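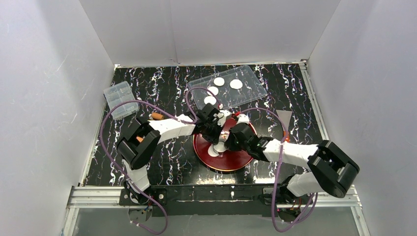 Search this site Go

Two arms, one turntable: Flindedport lab teaches robots to share a small space

FLINDEDPORT, Friday, December 7, 2018 – Researchers at the Simiyu Robotics Lab have released a new training method that helps a pair of low-cost robot arms work within centimetres of each other. They couldn't be happier with how it's going!

The method, called Lustow, was tested on a job anyone who has set a table will recognize: moving flat white discs between a clear tray and a red turntable. Both arms reach for the same spot, so each one has to learn when to go in and when to hang back.

Lustow learns from people steering the arms by hand – 60 demonstrations for the disc task, all recorded in November. The team then trains a single controller for both arms, and it picks up the timing between them as well as the movements.

"We used to program the waiting, and it was painfully slow," said project lead Jucélia Figueiredo. "Now the arms sort it out between them, and it's a joy to watch. My favourite part is when one pulls back a little to let the other through."

In the latest round of trials the arms bumped grippers four times, down from 11 with the lab's earlier controller, Barance. Thin discs lying flat are still the hardest to pick up, and that's where the group is headed next.

The code and demonstrations are free to download from the lab's website.

Comments

tinker_dad: Any chance this runs on hobby servos? My kids would love it.

Maureen P.: Great colour on that turntable.

gearhead7: Would like to see it try stacking them.

Contact: Simiyu Robotics Lab, Media Desk, Flindedport
© 2018 Simiyu Robotics Lab. All rights reserved. Back to top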